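Resource Library > Equipment Reviews > Furniture > Activity Tables

Search reviews Enter keyword Go

Trodell Activity Table, Large: Review for Member Libraries

03/04/2026
By Tolera Adugna, Furniture and Equipment Desk

The Trodell activity table is sold to public libraries, after-school programs and community centers as a shared surface for games, crafts and group study. The Liklow Library Network placed the large model in four branches last September and asked staff to report on it at the end of the winter term. This review draws on those reports and on our own inspection of the table at the Trostby branch.

Delivery and assembly

The table arrives in two cartons. The top is heavy and should be carried by two people. Assembly took 33 minutes at Trostby, with the printed instructions and the hex key supplied. Branches should note that the bolts for the center brace are packed separately, in a bag taped to the underside of the top. Two branches reported them missing before finding them there.

The legs adjust by means of a threaded foot. The range is small, and on the older floor at the Politis Street branch one corner still needed a felt pad. Trodell does not offer a caster version of the large model, and a branch that clears its floor for evening events should take this into account.

Surface

The top has a light wood finish with a low sheen. Glare under ceiling lights was not a problem at any of the four sites. Washable marker came off with a damp cloth, and white glue could be lifted with a plastic scraper once dry. Permanent marker left a faint shadow after three cleanings. Rings from hot cups were reported at one branch, and staff there now keep a stack of coasters on the supply cart.

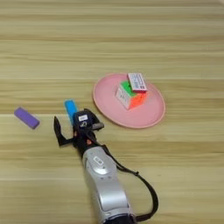

Puzzle cube, pink plate and colored blocks on a light wooden tabletop.

The grain pattern received mixed comments. Most staff found it pleasant and said that it hides crumbs and light scratches. Kidus Tefera, who manages children's programs at Politis Street, would have preferred a plain color for jigsaw sessions, as small brown pieces are hard to pick out. The manufacturer lists a solid gray top at extra cost, which we have not examined.

Stability and noise

With a load of 200 pounds of boxed books spread across the top, we saw no sag. The table does rock slightly when an adult leans on one end, and tightening the brace bolts after the first month reduced this. Dice and wooden blocks are loud on the bare surface. A cloth or thin mat is advised where the table stands near a quiet reading area.

Service

Trodell answered our request for a replacement foot within the week. The warranty on moving parts runs for 90 days, and we consider this short for furniture in daily public use. The top is covered for longer, but damage from heat is excluded.

Rating

Recommended, with reservations as to the warranty and the lack of casters. Branches with uneven floors should order a spare set of feet with the table.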